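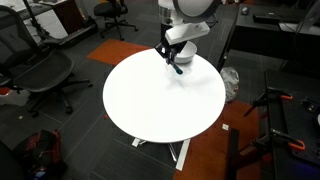

Equipment Planning Officer (robotics), fixed term
Pornstead, full time, 20 months

Closing date: Monday, July 31, 2023. Start in September.

We are looking for someone to plan and run the buying of equipment for our robotics group. The group works on tabletop handling tasks with robot arms and grippers. It is due to move from one shared room to two rooms at our Tumlow site, and most of what goes into the new rooms has still to be specified, priced and ordered.

What you will do

Draw up the equipment list for both rooms with the research staff, covering arms, grippers, tool holders, tables, workbenches, clamps, stands, desks and computers.
Get written quotes and compare them on whole cost, including delivery, mounting parts, spares, training and yearly servicing.
Keep the budget sheet up to date and report on it each month.
Check floor space, power sockets and reach around each arm before an order is placed.
Take over the asset register, which has 124 entries and needs tidying.
Look after our existing supply agreements with Hattori (arms and service) and Gandari (benches and fixings). The Gandari agreement runs out next spring and will have to be priced again.

Small orders matter as much as large ones here. Last year we raised 646 purchase requests, mostly for fingertips, brackets, cables and tools. You will be able to approve anything up to £900 yourself.

What we need from you

Experience of buying technical or workshop equipment.
Confidence with spreadsheets and with reading a data sheet.
Clear written English.

You don't need to be able to program a robot. Some knowledge of lead times for machine parts would help.

The post is based on site, with one day a week from home once you have settled in. We can consider a job share.

To apply, send a CV and a covering letter of no more than two pages to the Pornstead recruitment office, quoting "Equipment Planning". Tell us about one purchase you planned from start to finish, and what it cost against the budget. Interviews will be held at Pornstead and include a short pricing exercise.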